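Moving to a smaller kitchen, month two

We moved to Fedden in August, into a flat with a kitchen you could cross in two steps if you were in a hurry. The old place in Kesetti had a proper oven, a larder and a cupboard that existed purely for lids. I miss the lid cupboard more than I miss some relatives.

The estate agent called the new kitchen "efficient". It has one drawer. We own 28 mugs, and around six have survived the cull so far – the rest are in a box in the hall, which we now walk round sideways.

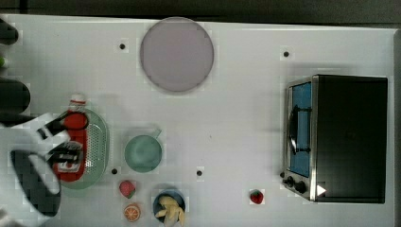
Toaster oven on the right, plate at the top.

I had always thought of small ovens as something for students and caravans. Then I priced up running a full-sized one to heat two fish fingers, and went quiet for a bit.

What I can't get used to is planning. Chips first or pie first? You have to pick, and whoever wanted the other one sulks. Next job is shelves. Fastley do a narrow one that might fit behind the door, provided we give up closing the door.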